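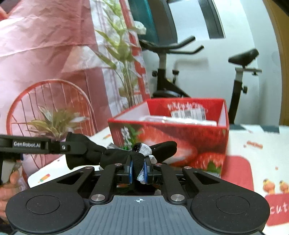
Figure 4. A knitted glove held at the cuff between the blue-faced fingers of the hand-held gripper, during collection in a home.

4.2 Soft items and where to hold them

We went into the home sessions expecting that gloves would be one of the easier things on our list, and we were a little humbled by them. A glove has no fixed shape, and the fingers tend to flop wherever they like once the cuff leaves the table. As Figure 4 shows, a grasp on the cuff band leaves the rest of the glove free to drape, and this is the grasp we came to ask of everyone.

The Hevgate set holds 2770 demonstrations in all, of which 205 are of gloves. We trained the Seteo policy twice, once with mixed grasps and once with cuff grasps only, and gave each version 100 trials in the Pikthorpe test room. The cuff-only version placed the glove in the box in 75 of them, and we were very glad to see it (the mixed version did noticeably worse, mostly by dropping the glove on the way over). Thicker gloves remain a trouble for both, and we come back to them in Section 5.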